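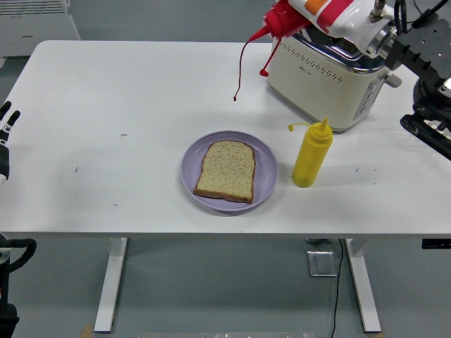

Squeeze Bottles, Red and Yellow Pair
By Fenna Maes
September

We have been selling squeeze bottles at Corkden for as long as we have had a shelf to put them on, and I still get a little happy when a fresh box of them comes in. They are the plain old diner kind, one red for ketchup and one yellow for mustard, with the long cone on top and the tiny cap that hangs on by its own strap. My grandmother had a pair on her kitchen table every summer of my childhood, and when I went looking for some for my own house I was surprised how many shops only carried the clear ones with the loose caps (which end up under the fridge by the second week, at least at our place).

The bottles are soft plastic, and I mean properly soft, so a child can get a decent line of mustard across a slice of bread without using both fists. Each one holds 417 ml, filled to the shoulder. You can fit a whole ordinary store bottle of mustard in there and usually have a bit of room left over. The cone unscrews from the body, and the opening underneath is wide enough for a spoon or a small funnel, so filling them isn't the messy business it is with some of the narrower ones we used to stock.

The tips come closed up fairly small. For ketchup and yellow mustard that's just right. If you like a chunky relish or a grainy mustard you will want to snip a little off the end with kitchen scissors, and please go slowly, a sliver at a time! I took too much off my first one and had a very generous hand with the ketchup until I gave in and bought another top. Replacement tops are sold separately, by the way, in both colors, and they fit the older Corkden bottles too.

People use them for all kinds of things besides the obvious. Pancake batter is a favorite around here, and so is melted butter for toast, though you should let the butter cool a few minutes before it goes in. Malachy Moriarty in our packing room keeps his honey in a yellow one all winter and stands it in a mug of warm water while the toaster is going. I have also sold a good many to people who decorate cookies, and to one lady who waters her seedlings with hers.

For washing, take the top off and rinse everything in warm soapy water soon after you empty it. A thin bottle brush gets into the cone nicely. We say hand wash only, and I'll stand by that, since the straps on the caps go stiff after too many trips through a hot dishwasher and then they snap. Tomato will leave a bit of a shadow inside the red one over time, but you won't see it from the outside, and a night with baking soda and water takes most of it away.

The pair stands 9 inches tall with the caps on, so measure your fridge door if the shelves are set close together. Ours fit beside the milk with no trouble. They stand up well on a flat table, full or nearly empty, and they're light enough to toss in a picnic basket once the caps are pushed down tight.

Item: Squeeze bottle pair, one red, one yellow
Capacity: 417 ml each
Height: 9 inches with cap
Care: hand wash, air dry with the top off
Price: $13 the pair
Replacement tops: set of two, sold separately

Orders of 15 pairs or more, for church suppers and snack stands and so on, ship in one carton and we take a little off the price. Write to us first so we can check what's in the back. We can also split the colors on a large order, all red or all yellow, but single pairs always go out as one of each.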